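How to clean second-hand toys before you give them to a child

Last updated Thu 27 June

We buy many toys from second-hand sales, and my sister always asks me how I clean them. I have written my method on this page so I can send her the link. It is good for plastic toys, wooden toys and small soft toys. For toys with electronics inside, please read the last part first.

What you need

A washing-up bowl
Mild washing-up liquid
An old toothbrush
2 clean cloths
White vinegar
A dry towel

Step 1. Sort the toys

Make three groups: plastic, wood and fabric. Look at each toy in good light. If you find a crack, a sharp corner or a loose small part, put the toy away and do not wash it. Paint which comes off under your fingernail is also a reason to throw the toy out.

Step 2. Wash the plastic toys

Fill the bowl with warm water and a small spoon of washing-up liquid. Leave the toys in it for 21 minutes. I set the kitchen timer, otherwise I forget them until the evening. Then brush them with the toothbrush and rinse under the tap.

Bath toys with a hole in the bottom are difficult. Squeeze them under the water, and if black pieces come out, throw the toy away.

Shape sorters and puzzle boards need more patience, as dirt likes to stay in the edges of the holes. Go around every hole with the toothbrush, first from the front and then from the back. A round hole like the one in this blue board is the easiest, and corners take longer.

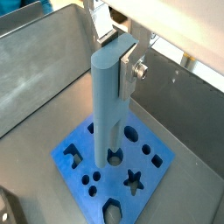

Step 3. Wipe the wooden toys

Never leave wood in water, it will swell and the glue can open. Mix one part of vinegar with six parts of water, make a cloth a little damp and wipe all the sides. Dry at once with the second cloth. Let the toys stand overnight on the towel, not on the radiator.

Step 4. Wash the soft toys

Read the label. If the machine is allowed, put the toy in a pillowcase, close it with a knot and choose a gentle programme. Dry it in the air and turn it a few times, so the middle dries also.

Toys with batteries

Take out the batteries and wipe only the outside. If you see white powder in the battery box, I would not keep the toy.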